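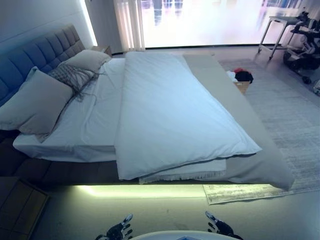 **Figura 7.** Cama Hotetholm con cabecero tapizado y ropa de cama clara.

## 5. Vestido de la cama y colocación de los textiles

Esta sección se aplica a la cama Hotetholm con base iluminada, una vez terminado el montaje de la estructura (sección 3) y conectada la tira LED del perímetro inferior (sección 4). El colchón debe estar ya colocado y centrado. Los cojines y el camino de cama se suministran por separado, dentro de la línea textil Ekthorpe.

### 5.1 Antes de empezar

1. Retire de la superficie del colchón cualquier prenda, embalaje o herramienta. Las prendas sueltas pueden guardarse en una caja de cartón junto a la cama mientras dura el trabajo.
2. Compruebe que las costuras horizontales del cabecero no presentan hilos sueltos.
3. Abra la cortina. Las arrugas de la tela blanca se aprecian mejor con luz lateral.
4. Separe la banqueta de los pies si impide el paso.

**Nota.** La sábana bajera se corta con un fondo de faldón de 400 mm. En colchones más bajos sobra tela; el exceso se remete por debajo, nunca entre el colchón y el cabecero.

### 5.2 Sábana bajera

1. Localice la etiqueta de composición. Corresponde a la esquina inferior derecha, vista desde los pies.
2. Enganche primero las dos esquinas del cabecero.
3. Despliegue la tela hacia los pies sujetándola por el dobladillo con ambas manos. Manténgala en alto mientras avanza para que no arrastre por el suelo.
4. Enganche las esquinas inferiores y alise desde el centro hacia los lados.

**Precaución.** No tire de la goma elástica para corregir una esquina torcida. Suelte la esquina y vuelva a colocarla.

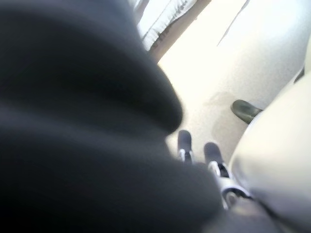 Las almohadas se enfundan en este punto, antes de extender el edredón, y se dejan apartadas sobre una superficie limpia. La abertura de la funda queda orientada hacia el lado contrario a la mesilla. Si el relleno forma bultos, sacuda la almohada por los lados cortos y repita la operación con la funda ya cerrada.

### 5.3 Edredón y manta

1. Extienda la manta con flecos sobre el tercio inferior de la cama. El borde con flecos debe asomar por los pies.
2. Coloque el edredón encima.
3. Para la presentación abierta, doble el edredón a lo largo y déjelo sobre una mitad del colchón, con el extremo inferior por encima de la manta.
4. Para la presentación cerrada, extiéndalo a todo el ancho – el sobrante lateral ha de ser igual en ambos lados.
5. Coloque el camino gris en último lugar. Admite posición recta o en diagonal.

| Pieza | Parámetro | Valor |
|---|---|---|
| Manta | Caída por los pies | alrededor de 270 mm |
| Edredón | Cintas interiores de sujeción | 4 |
| Camino de cama | Puntos antideslizantes en el reverso | 6 |

**Precaución.** El camino no debe quedar atrapado bajo la base ni tapar de forma continua la tira LED.

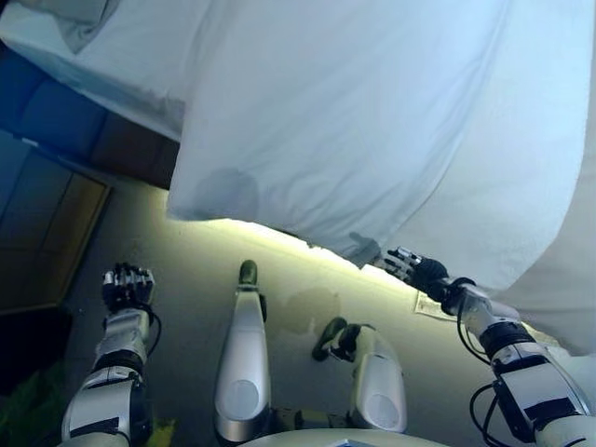
Si hay que repetir la colocación, retire las piezas en orden inverso y dóblelas sobre la cama. No las deje en el suelo: los flecos se enganchan con facilidad en las alfombras de trama abierta. Revise también que no queden etiquetas ni papeles debajo de la tela antes de volver a extenderla.

### 5.4 Almohadas y cojín

1. Apoye las dos almohadas beis contra el cabecero, ligeramente inclinadas.
2. Sitúe el cojín gris de punto delante, en el espacio entre ambas.
3. Peine los flecos con los dedos hacia abajo. No los recorte.

### 5.5 Limpieza y conservación

- Cabecero: aspirar con boquilla blanda siguiendo los canales. No aplicar vapor.
- Sábana y fundas: lavar por separado antes del primer uso.
- Cojín de punto: lavado a mano, secado en plano.
- Base: paño seco. Desconectar la iluminación antes de limpiar la cara inferior.

Los recambios textiles se solicitan a Kolledby indicando el color y la referencia impresa en la etiqueta. Las fundas de la serie Lévesque tienen el cierre en el lado corto y no son intercambiables con las de esta sección.

Revisión del texto: T. Kowalchuk, 2 de julio de 2018. Sustituye a la edición de febrero.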